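Trosetti Workforce Planning Toolkit

Product overview
Licensing
Support

The Trosetti Workforce Planning Toolkit is a set of templates, guides and survey forms for HR departments that need to plan headcount and skills over the next budget cycle. It was written by Priser for mid-size employers with one or more HR generalists on staff and no separate planning team.

The toolkit is sold as a download. Files open in common spreadsheet and word processing programs. There is nothing to install and no user account to manage once the files are saved to your network.

What's in the toolkit

84 editable templates, sorted by planning stage
Job family worksheet with sample entries
Skills inventory form for employees and a matching form for supervisors
Turnover and retirement forecast sheet
Facilitator guide for a planning session with department heads
Question bank for staff surveys, 18 questions per topic

The forecast sheet takes a plain export from most payroll systems. Paste in hire date, job code, department and location, and it fills in the summary tabs. The formulas are unlocked, so you can change the retirement age or the turnover rate for any job family. The sheet has been tested with a file of 3,637 employee records. Larger files will open, but the summary tabs take longer to update.

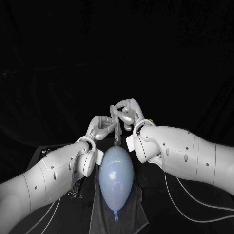
Supervisors fill out their form separately from the employee form. The two are compared on the gap sheet, where any skill with a difference of two or more rating points is marked for follow-up. Many HR teams bring the marked items to the regular one-on-one meeting and leave the rest for the annual review.

The facilitator guide covers a half-day session. It includes an agenda, handouts, a sign-in form and a short script for the opening. If your department heads work at different sites, use the remote version in the second folder. It splits the same material into shorter calls.

Editions

Standard: all templates and guides, one employer, one location.
Multi-site: everything in Standard, plus roll-up sheets that combine results by region.
Consultant: for advisers who use the templates with clients. The Rusnák job code crosswalk is included in this edition only.

Updates

Buyers get corrections and new templates for 2 years from the order date. The current version replaces the old Jarkov skills form with a shorter one. Results collected on the old form can be moved over with the conversion tab.

Ordering

Orders may be placed by card or purchase order. For purchase orders, send the signed form with the billing address and the name of the edition. Download links are sent by email after the order is approved. Opened downloads cannot be returned, but a Standard license can be upgraded at any time for the difference in price.

Page updated 4/25/22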